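Week 5 handout: Who gets to be the clever one? Auctions and hidden value in economic board games

Before we get going, thank you to everyone who brought a game last time, and sorry that we ran over. I promise to try harder this week, though those of you who know me will know what that promise is worth.

Last session we talked about games that hand you money and ask you to spend it. Today I'd like us to think about games that ask you what a thing is worth before anybody knows. Our main text is Misberg, the mining game you should all have played at least once by now. (If you haven't, the department copy is on the shelf by my door — please put the tokens back in the right bags.)

In Misberg each player starts with 400 crowns and bids on claims whose yield is printed on the hidden side. The poorest claim pays 200 over the whole game and the richest pays 699, a wonderfully ugly number that the designer seems to have chosen so that you can never quite do the sums in your head. You get to peek at one claim before each auction, and so does everyone else, but never the same one.

Now, what does that do to the table? Every bid becomes a bit of gossip. If I push hard on a claim you haven't seen, you learn something, or you think you do, and I may be counting on exactly that. Economists call the nasty end of this the winner's curse: the person who wins is often the one who guessed too high.

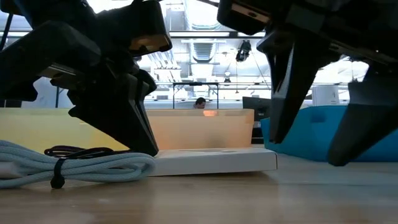
Gonçalo Correia wrote after last year's class that he thought I was too kind to the bidding. With three at the table, he said, the peeks give away so much by the second round that the auction is only a formality, and the real game is in who runs out of cash first. I've gone back and forth on this ever since! I think he's right about three players and wrong about five, where there is simply too much to keep track of.

Compare Valtham, which drops the auction altogether. Prices fall by 2 every turn until somebody gives in and buys. You learn very little from your neighbors, and yet it feels tense, much more so to me than Misberg does. Waiting is a kind of bid too, and a very uncomfortable one if you're as impatient as I am.

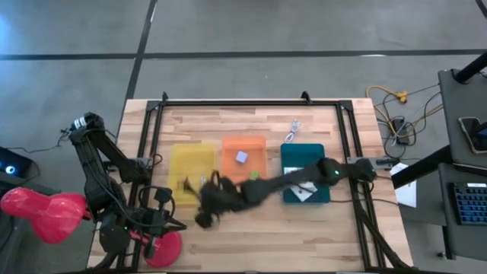 Fig. 2. Tabletop with three trays.

For discussion in pairs:

Would Misberg be a better game if the yields were public? Who would it be better for?

In Valtham, when did you buy sooner than you meant to, and what pushed you?

Reading for next time: Salvador Garcia's essay on Azevedo and the trading rules, first half only. Have a look at the Semitz rulebook as well if you have the time — the loans section is the part we'll need.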